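Teaching an arm to leave an egg alone

January 2018

Happy new year, everyone, and thank you for all the kind messages about the last post. I promised I would write more over the break and then, of course, I spent most of the break inside the simulator with a pot of tea going cold next to me. So let me tell you what I've been up to, which is eggs.

The task lives in Viswood, our home-grown simulator, and it goes by the name of Clodow on our board. There is an egg, there is a white holder with four cups, there is a pink dish, and the arm has to get the egg between the two. Easy to say!

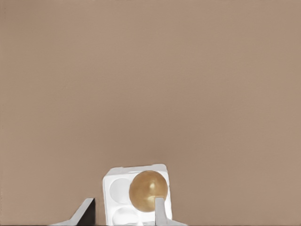
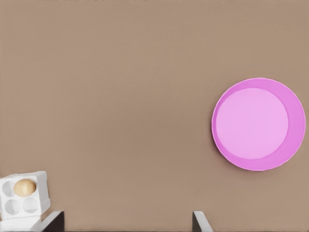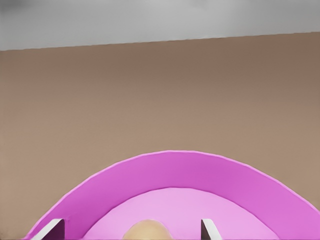 Clodow as the gripper sees it, with both fingertips poking up from the bottom in all three.

When I started I thought the hard part would be squeezing gently enough. I had read all sorts of things about force control and I was ready to be very clever about it. But a simulated egg doesn't crack unless you write the code that makes it crack (mine doesn't, yet), and so the grip turned out to be the least of my troubles. The trouble was knowing when to stop looking and start moving.

My first controller was a plain state machine. Find the egg, go above it, go down, close, lift, find the dish, go above that, go down, open, back away. I wrote it in an afternoon and felt very pleased with myself. Then I ran it 500 times overnight, with the objects shuffled around the table for each run, and came down in the morning to a log full of misery. A good half of the failures came from one step, "find the egg", because I was asking for it over and over while the arm came down, and every fresh answer was a little different from the one before. The closer the camera got, the more the egg slid toward the bottom of the view, until my estimate of its middle was really an estimate of the middle of whatever part was still showing. If you look at the last picture of the three you'll see what I mean. There's only the top of a rounded beige thing between the fingers, and my code was cheerfully fitting a circle to it.

I complained about this to Lawal Ibrahim, who has been doing perception work for much longer than I have and is very patient on the phone. He asked me why I was still using the camera at that height at all. I didn't have a good answer. So we talked it through, and what I have now is a simple handover. While the whole egg is in view the tracker gets to update the target as often as it likes. Once the outline touches the border of the picture, the tracker is frozen, and the last good position gets carried down using only the joint readings. It took me 4 lines to add and I was a bit embarrassed by how much better everything got.

The color business took longer. I had a threshold for the egg that worked nicely over the brown table and the white holder, and then got confused over the pink, where the shading on the egg seemed to run a touch more orange and the mask went ragged around the sides. I tried nudging the numbers for two evenings. Please learn from me and don't do this. In the end I threw the threshold out and trained a very small segmentation network on 1000 rendered views, with the lights moved around and the table color changed each time, and it has behaved itself ever since. The odd miss still happens when the egg comes out more golden and shiny, as in the first picture, so I'd like to vary the materials a good deal more before I call it finished.

Then there's planning, where I've been lazy. The arm goes up, across and down, always to the same height, whether it needs to or not. It looks silly when the dish is close to the holder, but it never clips a rim, and I can read the path in the log without squinting. Gwawr Kemeys has been after me to try a proper sampling planner, and she's probably right, and I probably will – only I'd like one thing in this project to stay boring for a little while longer.

A few people asked last time about the replay tool. It's called Eze and it's nothing fancy, just a slider that steps through a run and shows the camera view beside the state name and the finger opening. I can't tell you how much time it has saved me. Before that I was matching timestamps by hand in a spreadsheet, like an animal. I'll tidy it up and put it online when the settings aren't all hard-coded to my own laptop.

Next on the list is letting the arm try again after a bad grasp. At the moment it closes on nothing, lifts nothing very carefully, and carries nothing all the way over to the dish. Checking the finger gap after closing should catch most of those, and I hope to have that working before I visit Standmont in April, where I've rashly agreed to give a talk.

If any of you have done retries well, do write and tell me how many attempts you allow before giving up. I keep changing my mind.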